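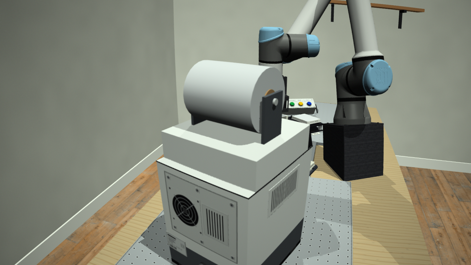 I'm looking for people to help me run a furry and fan-art convention in Varwood next February, and if you've ever walked out of a con thinking "I could've handled that line better," please keep reading. It's called Okby, it's our second year, and it's going to be a lot bigger than the first one. Last time 400 people came through the doors, and this time the hotel has cleared us for up to 900. That means more hallways, more panels, more fursuiters who need water, and a lot more badges. We print those at the door. Separately, if you can look at any boxy white machine with a big roll sitting on top and a fan grille set into the panel and feel calm about it, I already have a job in mind for you (see registration, further down).

I'm Dineo Moodley, and I do staffing. I've been going to cons for years, mostly small ones, mostly as the person selling stickers at the end of the artist alley next to the restrooms. I got talked into staffing Okby last year and had such a good time I said yes to doing it again before we'd even finished stacking chairs!

So, what I need.

Registration. You check names, hand over badges and lanyards, and answer "where's the bathroom" all day long. Friday-afternoon-at-the-airport kind of busy for the first few hours, then pretty quiet. You should be okay with strangers and okay with using people's badge names with a straight face, including the very silly ones. I want 5 people here, and one of them should be comfortable changing rolls and sorting out jams when a printer gets moody. I'll train you on the rest.

Headless lounge. If you're new to this, the lounge is where suiters go to take their heads off, cool down and drink something. No cameras, ever. You'll refill water, keep the drying racks moving, and politely turn away anybody who isn't supposed to be in there. It helps a lot if you've suited yourself or handled for somebody who does, but I'll take kind and firm over experienced.

Panel rooms. You introduce the speaker, hold up the ten-minute card, and get the next group in. We have three rooms, named Jasar, Mokgethi and the Little Room (the hotel had a name for that one but it was terrible). Jasar has the good projector. If you can talk a nervous first-time panelist through plugging in a laptop, I want you in Mokgethi, where the projector is less good.

Dealers' den. Load-in, load-out, table layout, and covering for artists so they can go eat lunch. There's lifting. Tell me if you can't lift and I'll put you on the lunch covering, which the artists love you for anyway.

Overnight desk. The con suite stays open 24 hours and I need two night owls for it. It's mostly board games, instant noodles and long conversations about webcomics. Bring a sweater — that room gets cold.

What you get: free admission for the whole weekend, a staff shirt, hot meals on shift, and a spot in a shared staff room at the hotel if you work four shifts or more. Nobody's paid, me included. I'd love to be able to change that one year, but right now everything we bring in goes to the hotel, the insurance and the guests.

You do need to be 18 or over by the time the con starts. You need to be able to make one online training evening in the fall and the walk-through on setup day. And you need to read the code of conduct all the way through, because I'm going to ask you about it! If something in it bugs you or seems unclear, say so in your application. Two of the better rules in there came from staff last year.

About the health situation, since I know everyone's going to ask: we're planning as if it's happening in person, but the hotel contract lets us move the date, and if we do I'll write to every single applicant myself. Applying now doesn't lock you into anything. If you get to January and don't feel good about a crowd, tell me and we're still friends.

To apply, use the staff form on the Okby site and put your first and second choice of job at the top. Tell me which cons you've been to or worked at, if any, plus what hours you turn into a pumpkin. First-timers are very welcome, and so are people who aren't furries at all but like running events. I'm reading applications as they come in, starting with this posting on 2020-07-30, and I try to answer within a week. If you haven't heard by then, poke me again, I probably lost you under a pile of T-shirt sizes.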